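Starkgate Rail Notes
27 August 2018

Thread on the Bundora works and the new freight locomotives. I went through the supplier notice and the county planning papers last night, so this is what's in them.

1/ Bundora has signed to build 40 electric freight locomotives for the Stultotdale line. The frames and bodies will be made at Bundora. The traction motors come from Anozie, which already supplies the motors for the yard engines at Starkgate.

2/ The contract has been expected since last December, when the old diesel order was dropped. The delay was over who pays for the test track. The planning papers now show it as a shared cost between the works and the line.

3/ The test track is short. It runs along the east side of the works, past the old paint shop, and joins the main line at the south junction. It won't be long enough for full-speed running. That part of the testing will be done at night on the Stultotdale line itself.

4/ The first 2 locomotives are prototypes. They get a longer test period than the rest, including a winter on the grade above Stultotdale. Series production doesn't start until the line signs off on both. 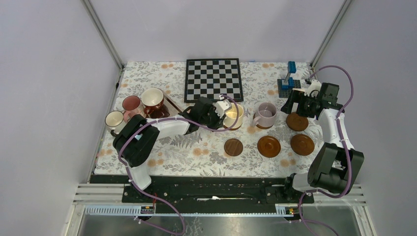

5/ On weight. The line limits its heaviest freight trains to 3,000 tons on the grade, and today that takes a pair of diesels on the front and another pushing. The notice says one of the new locomotives must start that load on the grade on a dry rail. It gives no figure for wet rail. I have asked.

6/ On jobs. The works says it will need 1,000 people when production is at its peak. The notice does not say how many of those are new positions and how many are people already on the passenger car side, where the current order is running down. I would be careful with that number until they split it out.

7/ A few people asked about the wires. The line is electrified from Starkgate to the south junction and from the tunnel to Stultotdale. The gap in the middle is still diesel. The poles are up for most of it, but there is no power supply at the tunnel end yet. The substation is a separate contract and I haven't seen a bidder named.

8/ If the substation is late, the locomotives can still be delivered and tested on the southern section. They just can't work through trains. Something similar happened with the passenger sets, which sat in the Starkgate yard for a whole winter.

9/ Maintenance will be at Starkgate. The existing shed is long enough but the pits are the wrong depth for the new bogies, so two roads get rebuilt. Expect the yard engines to be moved outside while that goes on.

10/ Correction to post 3: the test track joins at the north junction. The south junction is where the wires end. I had the plan upside down.

11/ The planning papers can be read at the county office in Starkgate during normal hours. The track drawings are in the second folder. I'll add to this thread when I get an answer on wet rail.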